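Koubek pet registry moves cross-border cat and dog records to new format

October 19, 2018 - The Koubek regional pet registry will change the way it stores records for cats and dogs that leave the country with an escort. The new format applies to all trips booked from January. Owners with a trip booked before then keep their current papers and do not need to file again.

Under the old system, an animal's chip number, rabies vaccination date and escort details were held in separate files. A clerk had to match them by hand before a travel slip could be printed. The new record holds all of it under the 15-digit chip number, together with the make of carrier and its weight when loaded. Over 3,000 records have been moved so far, most of them for cats.
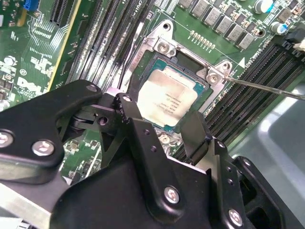
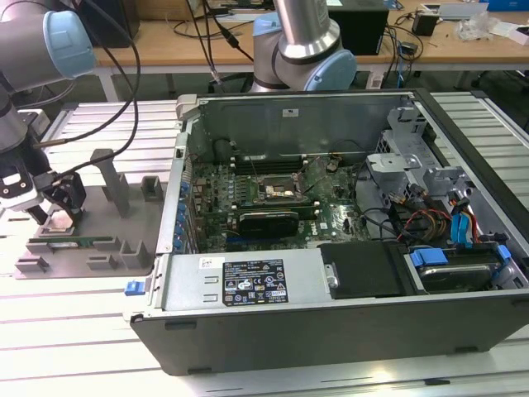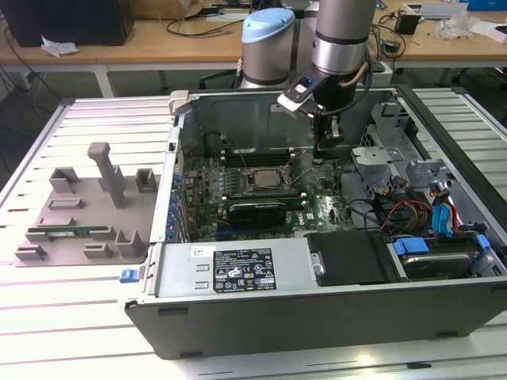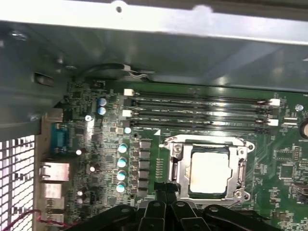

Green computer motherboard.

Hedvika Hrnčiar, who runs the records desk, said 124 entries were held back during the move. Most had a chip number with a missing or extra digit. In other cases the vaccination date was earlier than the date the chip was put in, and such an entry cannot be used for travel. Owners of those animals have been sent a letter and have 60 days to bring the pet to a vet for a new scan.

Two escort services, Lutar and Vikis, will be able to read the records directly at pickup. They see the chip number, the vaccination date and the name of the person receiving the animal - home addresses stay with the registry. Private escorts will still need a printed slip with the registry stamp.

"The scan at pickup has to match the record. If it doesn't, the animal stays with the owner until we have looked at it," Hrnčiar said.

Branislav Matoušek, a vet at the Tatness clinic, said older chips are sometimes hard to find because they move under the skin. He advises a test scan well before the trip, with the reader passed over both shoulders and down the front legs. Cats over 10 years old should also have a general check, he said, and should not be sedated for the road unless a vet has approved it.

The fee for a travel slip does not change. Changes of escort can be filed up to 2 days before departure, at the desk or by phone.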